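Zisatia Community Forum
Data Collection > Handheld Grippers > Practice and Protocol

Thread: Should stained or marked work surfaces be replaced before a collection round? 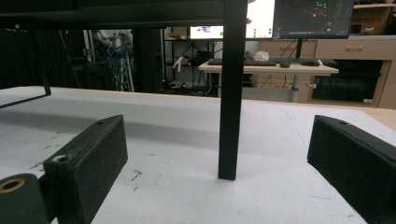 View from the handheld gripper over the white board, fingers open, post between them.

Started by ebbe_solberg
Mar 20, 2022

Colleagues,

I would like to raise a matter of protocol before our next round of demonstrations begins. Our group has gathered 1,437 episodes with the handheld gripper on the Tanguy task set. The attached view is typical of what the wrist camera records between the approach and the first contact.

The board carries brown stains, mostly toward the left finger and in the center foreground, and there are thin blue pen lines on the right. Our draft protocol, section 2, states that "the work surface shall be uniform and free of marks." Read strictly, that would exclude a large part of what we have collected.

I request the opinion of other groups on two points. First, should the board be replaced before we continue? Second, should the existing episodes be kept, set aside, or recorded again?

Ebbe Solberg

Reply by c_bratu

Dr. Solberg,

My recommendation is to replace the board and to keep the old episodes under a separate tag.

The concern is a practical one. A policy trained on images of a single marked surface may come to use the marks as landmarks. If the pen lines always sit in the same place relative to the post, the network can learn to find the post from the lines. The results will appear sound until the board is turned or exchanged. We met this difficulty at Uvivstead in January with a strip of tape on the table. Success on the original table was high. On a second table of the same size, the arm stopped short of the part in most trials.

I would also ask whether the board was kept in one orientation throughout.

C. Bratu

Reply by laiba.rind

I must respectfully disagree with the previous recommendation.

The tape at Uvivstead was fixed, and so was the camera. With a handheld tool the camera travels with the operator's hand, and the marks enter and leave the view from many angles. Stains of this sort give the tracking software something to hold on to. A clean white board is a poor surface for visual tracking. When we changed to a new one, we lost the pose track in 16 of the first trials of the day, all of them during the low, slow part of the approach, when the board filled most of the image.

Before anyone discards a marked board, I suggest comparing the rate of lost tracks on both surfaces.

Laiba Rind

Reply by c_bratu

Ms. Rind's point about tracking is accepted. I would note, however, that tracking can draw on the room. In the posted view there are monitors, a desk, a cabinet and shelving beyond the edge of the board. That is ample texture for as long as the tool is held at that angle. The trouble arises only when the tool points straight down.

My objection concerns the policy and not the tracker. The two should be judged separately.

Reply by v.nedelcu

I write on behalf of the Stultovard annotation group, which reviews episodes after they are submitted.

We do not reject episodes for surface marks. The reasons for which we do reject episodes are as follows:

Fingers not fully open at the start of the episode
Target hidden for more than half of the approach
A hand or sleeve across the lens
Start and end times missing from the log

The posted view would pass the first check. The fingers are wide apart and both tips can be seen clearly against the white.

I would draw attention to a different matter. One of the monitors in the background shows a dark display with a grid and small colored dots. If that display changes as the tool moves, it places a moving pattern in the background of every episode. In our experience this does more harm to the track than any stain. We ask contributing groups to blank screens that face the work area.

Valentin Nedelcu

Reply by ebbe_solberg

Thank you all. To answer the questions raised:

The board was turned once, after the first half of the episodes. The orientation was entered in the log, so the two halves can be separated.

Mr. Nedelcu's remark about the monitors had not occurred to us. The operators consult that display between episodes. It can be switched off during recording, and I will add this to the checklist.

I remain undecided on the board itself.

Reply by a.shojaei

May I propose a test that would settle the question at small cost?

Train on the first half of the episodes only, with the board in its original orientation. Evaluate on three surfaces: the same board, the same board turned, and a new board. Run 18 trials on each. If the results on the turned board fall well below those on the original, Mr. Bratu is correct and the marks are being used. If they hold, the section 2 wording is stricter than it needs to be.

The position of the post should be varied in the same manner across all three, and the operator who resets the task should not be the person who scores it.

Amirhossein Shojaei

Reply by laiba.rind

I support this test. I would add the count of lost tracks per surface to the report, so that both questions are answered from the same trials.

Reply by c_bratu

Agreed, with one reservation. Eighteen trials per surface will reveal a large effect and may miss a modest one. Should the figures come out close, I would not wish to see them cited as proof that marks are harmless. I would still favor mixing several boards in the next round, clean and marked, whatever the outcome.

Reply by laiba.rind

Mixing boards is a proposal I can accept. Replacing all of them with clean ones is the part to which I object.

Reply by ebbe_solberg

We will proceed with Dr. Shojaei's test. Until the results are posted here, the current board stays in use, the monitors will be blanked, and no episodes will be withdrawn. Section 2 of the draft is marked as under review.

Groups able to lend a second board of similar size are asked to contact me by private message.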